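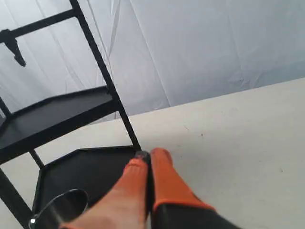

Pre-match safety checklist, indoor kabaddi, with comments

Hall: Lüthi Hall, main court
Fixture: Enari v Mestitz, league match
Date of check: Jul 22, 2018
Checked by: Edeltraud Zaugg

Go through this before the teams are let on for warm-up. Mark each line OK, FIX or N/A and write a comment if there's anything the next person would want to know. Long comments are welcome!

1. Mats and court surface

1.1 Mats butted together, no gaps at the joins – OK
Lovely job by the set-up crew. I walked every join in socks, which I recommend to everyone, as you feel a lip long before you see it.

1.2 Mats don't slide when pushed sideways – FIX, done
Two mats near the Mestitz baulk line moved when I leaned into them. We lifted them, swept the grit off the floor and put them back down. Solid as anything now.

1.3 Surface dry and free of dust, tape ends and old chalk – OK
Mopped in the morning and dry by the time I got there.

1.4 Lines clear and stuck down flat – FIX, done
The bonus line on the Enari side was curling at one end. Retaped. Please use the wide cloth tape, as the shiny stuff gets slippery under a raider's foot.

2. Run-off and surrounds

2.1 Clear space on all sides, bags and bottles moved back – OK
Bottles are the ones to watch. They creep forward during time-outs, so check again at halftime.

2.2 Wall padding in place behind both end lines – OK
The new covers look terrific and the corners are properly wrapped this time.

2.3 Scorers' table behind the barrier, legs locked – OK
Moved back a good stride from where it was in May, when a chain tackle nearly finished up in the scorer's lap.

2.4 Bench for players who are out – OK
Stable, no splinters, far enough from the sideline.

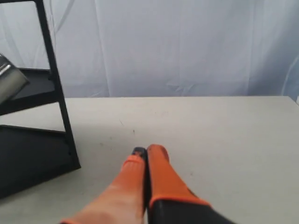

The bench also needs to stay on its own side of the end line, so that a player being revived can walk straight back in and doesn't have to cut behind the umpire. Both captains were happy with where we had it.

3. Players and kit

3.1 Fingernails trimmed, both squads – FIX, done
Clippers are in the officials' drawer. I know it feels like primary school, but one long nail can open up a forearm.

3.2 Rings, chains, watches and hard hair clips off – OK

3.3 Knee and ankle supports with no exposed metal or hard plastic – OK
One Mestitz defender had a hinged brace and swapped it for a soft sleeve without any fuss. Great attitude.

3.4 Shoes clean, soles in good shape – OK

3.5 Body oil or cream wiped off – OK
Checked forearms and calves with a dry towel. All good.

4. First aid

4.1 First aider present and known to both coaches – OK

4.2 Ice, strapping, gloves and saline stocked – FIX, open
We're down to 13 cold packs, which will see us through this match but won't cover the next double-header. Order sent to Jiko, waiting to hear back.

4.3 Stretcher route clear to the side door – OK
Tried it with the door wedged open, plenty of room to turn.

5. Crowd and building

5.1 Exits unlocked and signs lit – OK

5.2 Hall limit of 2,000 posted at the gate and door staff briefed – OK
They expect a big, noisy crowd and I can't wait. The last meeting of these two was decided on the final raid.

5.3 Aisles and stairs in the stand clear – OK
Drums are fine in the back row, but they can't sit on the steps.

5.4 Court lights all working, no glare from the centre line – OK

5.5 Umpire's whistle and raid timer audible from both benches – FIX, done
Timer speaker turned toward the court. Much better!

Result: court passed for play. One item open (4.2), to be checked again before the next fixture.

Signed: Edeltraud Zaugg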